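# Ribbons, strings and other bits from the Tellenico drawer

It has taken me most of October to get this page together, so thank you for being patient, and thank you especially to those of you who wrote in to ask where it had got to! Regular visitors will know that I keep a deep drawer in the back room (it came out of the old Tellenico haberdashery when the shop closed, and it sticks in damp weather) and that everything too short, too creased or too pretty to throw away ends up in it. Once a year I tip the whole lot out, have a good sort through, and put a little of it up on the gallery.

I do love the sorting. There is something very cheering about having it all spread out on a Tuesday afternoon with a pot of tea going cold beside you, and finding a scrap you had quite forgotten. The drawer holds gift ribbon, florist's ribbon, parcel string, a good deal of bias binding in colours I can't think I ever chose, and 73 buttons in a mustard tin, which will have a page of their own when I've finished cleaning them.

The lettered ribbons are my favourites, and they're also the ones people ask about most. Florists use them for wreaths and sprays, and you find them on boxes of chocolates too, and round the necks of the better sort of soap. The printing usually repeats all the way along, so wherever you cut you're bound to slice through a word, and you end up with odd little half-messages. I have never minded that. A piece with half a word on it makes a very nice bookmark, or a tie for a bundle of letters — you spend a moment wondering about the rest of it every time you pick it up. 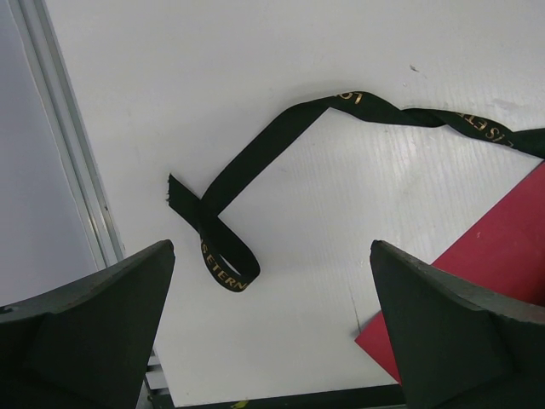 *Black woven ribbon with gold capitals, loosely looped on the white table. "S ETERN" on the curve, "IS ETE" further along, and a properly frayed end. The red sheet is over to the right.*

I'm very fond of black and gold together, I must say. It's a matt sort of black, with a faintly fuzzy look to the weave, and the metallic letters stand out against it beautifully, even where the ribbon turns over and a stray "LO" comes up the wrong way round. My own guess is that the wording has "eternal" in it somewhere, though I'd be delighted to hear from anyone who has seen the same pattern and knows the whole phrase.

A few people have asked how I look after woven ribbon, so I'll put it down while I think of it. For a frayed end, trim it on the slant with your sharpest scissors and run the tiniest line of clear glue along the cut. For creases I use a cool iron with a clean tea towel over the top, and I always go over printed ribbon from the back. Metallic lettering can lift if you're heavy-handed (I spoiled a lovely length from Zinik that way and was cross with myself for a week). Once it's flat I wind it on a piece of card and tuck the end into a little slit. Pins leave rust marks if you forget them, and I always forget them.

The rest of the drawer is going back in for the winter, apart from a bag of short ends, all under 20 cm, that I'm keeping out for the card-making table at the Vornumeck fair. They're free to anyone who'd like a handful. If you have any lettered ribbon of your own tucked away, in any language at all, do send me a note of what it says. I'm keeping a list of the wordings, and so far my best one is from a cake box from Yook that says "with kind" and then stops.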